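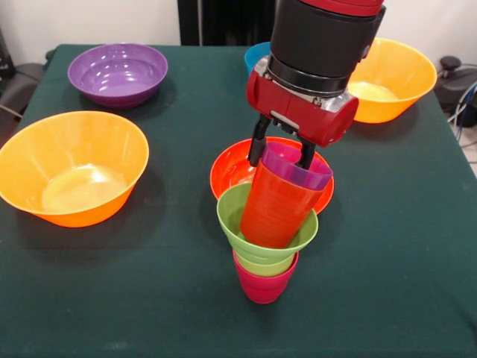 Does a club have to put up its own money to get a district matching grant?
In our district it does. The club pays its share into the project account first, and the district matches it dollar for dollar up to $1,000.

Thread: Clastgate water project, are we happy with this?

rcartwright
Posted 2 May 2019
I copied the question above from the grants page because it's where my trouble starts. Our club put in $1,000, the district matched it, and I still can't find out what the Clastgate school got for the money. The report says "tank and fittings installed." Which tank? What size? I'm not accusing anyone of anything. I'd just like to see a receipt before we vote on a second round.

sandro_s
Receipts went to the district office in March. Did you ask them?

rcartwright
Twice. I got the summary sheet back both times. It lists $1,545 for "plumbing, Bassi" and nothing else on that line.

Ruxandra M
Bassi is the supplier. They did the Skasonberg clinic too and that job was fine. I think you're reading too much into one line on a form — small overseas suppliers don't itemize the way a hardware store does here.

rcartwright
Then how do we know the Skasonberg job was fine? Who went and looked?

Ruxandra M
Emanuel did. He was there 11 days.
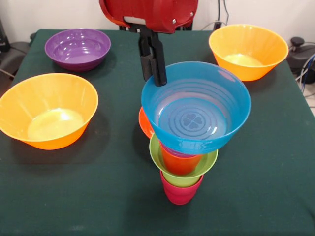

Bowls and cups on the green cloth

e_enache
Yes, I was at Skasonberg, and the taps at the clinic ran every day I was there. I have not been to Clastgate, so I can't speak for that one. Rangi is right that the paperwork is thin. Where I disagree is holding back round two. The school has been told to expect it.

octavian_p
Told by whom? We haven't voted.

e_enache
By the last president, in a letter. I can forward it.

octavian_p
Please do. A letter isn't a grant agreement, and if we've been making promises ahead of votes, that bothers me more than the plumbing bill.

sandro_s
It's 1,000 bucks from us. We spend more than that on the golf day. At some point the checking costs more than the project.

rcartwright
The golf day gives me an invoice.

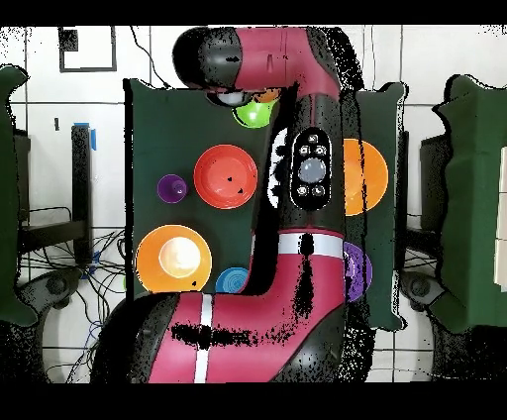 CLUB PROJECTS > OVERSEAS > GRANT REPORTING

Ruxandra M
Moved over from General, it belongs in this section. I wrote to Bassi last night and asked for a breakdown by item. I also asked the school for the tank size and the date it went in. Ender, our contact there, is usually quick but the phone line isn't.

rcartwright
Thank you. If the breakdown adds up I'll vote for round two and say so here. I'd still want it written down that next time the breakdown comes before the final payment.

sandro_s
And if Bassi won't do it?

rcartwright
Then we find a supplier who will.

e_enache
There may not be another one within a day's drive. Letter is in your inboxes.

octavian_p
Got it. It says the club "hopes to continue its support." I wouldn't call that a promise, but I can see how the school would.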